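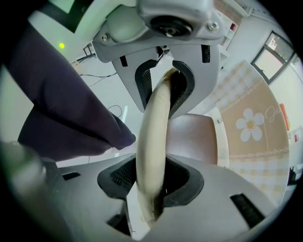 3.2 Peel colour and surface marks

Bananas were the most common fruit in the Pultdale kitchens and were present in 53 of the households visited. They were also the fruit on which the two raters disagreed most often. This section sets out how peel colour and surface marks were recorded, and where the record is weak.

Peel colour was first scored against the printed Slanina card. The card runs from full green through yellow to brown, with intermediate steps for green tips and for light and heavy flecking. It was prepared for packing sheds, where the light is even and the fruit lies on a grey belt. In the kitchens the fruit was in bowls, on benches, on hooks and on dining tables, and the light came from whatever window or lamp was nearest. Light at the table was up to 300 lux in the evening visits and much higher near windows during the day. No attempt was made to correct the scores for this. The light reading was entered next to each score so that it could be used as a covariate in Section 4.

The card has no step for a peel that is pale but not green. Several fruit fell into this gap. The banana in Figure 4 is one such case. Its peel is smooth and a pale cream colour, with faint brown streaks and a darker, brownish tip, and a thin dark seam runs along one side near the lower end. Under the card as printed, the nearest match on lightness is a yellow step, but the hue is wrong, and a rater who attends to the streaks will move the score towards the flecked steps. Cuiping Li and Eduard Zelenák scored the pale fruit separately and differed by more than one step in most cases. A supplementary class, "pale", was therefore added after the pilot and the pilot records were scored again. The class describes appearance only. It carries no claim as to variety, storage or stage of ripening.

Marks were recorded apart from colour. We used four terms: streak, fleck, seam and tip. A streak is a brown mark clearly longer than it is wide. A fleck is a mark with no clear long axis. A seam is a single thin dark line that follows the length of the fruit. A tip is any darkening confined to one end. Terms could be combined, and the fruit in Figure 4 was entered as streak (faint), seam and tip. The strength of a mark was given as faint or plain, with no middle value. An earlier form had used a middle value, and it absorbed nearly all of the entries.

Seams gave the most trouble. The natural ridges of a banana throw a shadow when lit from the side, and a shadow of this kind is easily entered as a seam. Raters were asked to enter a seam only where the line was darker than the peel on both sides of it. This rule was applied from the second round onwards. Entries from the first round were kept but are flagged, and they are left out of the agreement figures given below.

3.3 Household backgrounds

The setting of each fruit was recorded on a separate sheet. Colour judgements are known to shift with the colours nearby, and the domestic setting is far more varied than the shed. The sheet lists the table covering, the nearest seat, any loose cloth and the wall, in that order, with free text for pattern and lettering.

Table coverings were grouped as bare, plain, checked, floral and mixed. The mixed group was larger than expected. A covering of the type seen in Figure 4, with beige and cream checks, thin decorative borders, a white daisy with a yellow centre and white cursive lettering, meets the conditions for both checked and floral and was placed in mixed. Where lettering could be read only in part, as on this cloth, it was entered as "partial" and no attempt was made to complete the word. Ajith Nadar coded all coverings, and Sayaka Takagi coded a subset of 123 sheets a second time without sight of the first codes.

Beige and cream coverings deserve separate comment. They lie close to the colour of a pale peel, and the outline of the fruit can be hard to follow where the two meet. Against a dark cloth the same peel looks lighter and its streaks look fainter. Both conditions may occur at one table. In Figure 4 a large dark purple fabric, folded in thick layers, is to the left of the banana, with the checked cloth to the right and the back of a pale pink chair behind. The sheet allows one entry for each side of the fruit, and in such cases left and right were coded separately. A single code for the whole setting, as used in the Vundby survey form, would have averaged a dark surround and a light one into a medium surround that was not present.

Chairs were coded by the colour of the back alone. Seats were mostly hidden by the table or the covering. Pink and other warm pale tints were joined into one class, as the raters could not separate them with any confidence under lamp light. Loose fabric was coded for colour and for whether it was folded, but its use was not coded. We had first tried to separate clothing from towels and throws, and gave this up when folded items could not be told apart by eye.

Agreement between raters was lowest for pale fruit beside a light covering and highest for yellow fruit on bare timber. The effect of a dark cloth on one side only was in the expected direction but small, and the interval includes zero. Emmett Mercado has suggested that chair colour matters less than its distance from the fruit. Distance was not measured in this study, and the Trelano sheet now in use has a field for it.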